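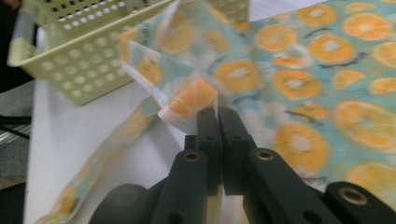 2 min read

Summer prints are back at the Kistside fabric swap, and we could not be happier!

If you missed the spring one, the idea is simple. You bring clean fabric you're never going to sew, you put it out on the tables, and you go home with somebody else's. Quilting cotton, curtain ends, old tablecloths, half a bedsheet with a great stripe on it – all of it is welcome, as long as it's bigger than a dinner napkin. Last time the fruit prints went before most people had their coats off, so if you have lemons, cherries or oranges hiding in a drawer, please bring them along and make someone's day.

The June swap runs from 2 until 9 p.m. in the long room at Kistside (come in by the Georgiev Street side, the front doors will be locked). Drop in whenever you like. Early is best for big pieces, but the evening crowd is lovely and there's usually more space to spread things out and measure.

New this time is a mending corner run by Nazma Munshi, whose class on patching knees filled up so fast in the winter. She'll be showing how to turn a worn tablecloth into two good aprons, with pockets, using only straight seams. I tried her pattern last month and now everyone in my family is getting an apron, whether they cook or not. Bring sharp scissors if you own some, and thread in a color you like.

A few questions have come in already. Yes, wool is fine. Yes, you can come with nothing and still take something home. No, we can't accept pillows or foam again, sorry – we still have a closet full! Zippers, buttons and bias tape go in the notions box by the window, and please pin a note to anything that has been cut on the bias or has a stain that won't come out.

Anything left over at closing goes to the Vullorent costume workshop, where they are deep into sewing for the summer play and would love greens, browns and anything with a bit of shine. If you can drive a carload over that night, reply to this email and I'll send you the address.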